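Extended essay: is a 3000 word limit better than the old 6?

Parents and Students board > Upper school > Coursework

yboutros
My daughter starts her final year in September and Haddadin College has just told families that the long essay is capped at 3000 words. Her cousin did it under the old rule, which was 6000 and a nervous breakdown. Has anyone's kid written the short one yet? Is it easier, or just shorter?

lakshmi_n
Shorter. My son finished his first draft in a weekend and then spent the whole spring taking 1000 words out of it. He has never in his life had 1000 words too many for me.

Rawan Issa
I teach two towns over and we moved to the short version first. I like it. The old essays had a middle section that neither the student nor I had any wish to read twice.

kmp_palamarchuk
Disagree with Rawan. The long middle is where mine learned to use a library. Cap it and you get an introduction, a conclusion and a handshake.

Rawan Issa
You can learn to use a library on a short essay. You just don't get to paste the library in.

yboutros
Do footnotes count? The handbook says they do on page 3 and don't on page 6.

lakshmi_n
They counted for us. The bibliography didn't. Get it in an email, because the handbook gets "clarified" every year — usually after the deadline.

kmp_palamarchuk
And ask who the supervisor is before she picks a topic. Ours had three meetings allowed and used one of them to find a room.
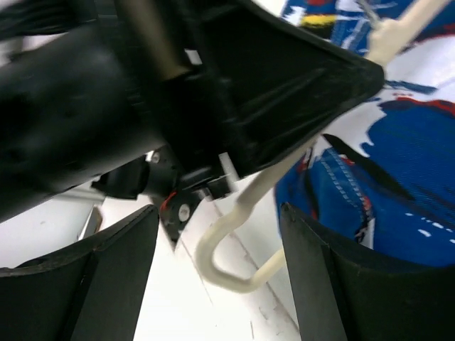 Rawan Awwad
Three meetings is plenty if she turns up with pages. My older one brought "ideas" to the first two and got sympathy. She brought a draft to the last and got help.

kmp_palamarchuk
Fine, but a kid who has pages by the first meeting would be all right under any rule. I'm asking about the others. I own two of the others.

yboutros
Mine is also one of the others. I've written to the coordinator about the footnotes and will post the answer if there is one.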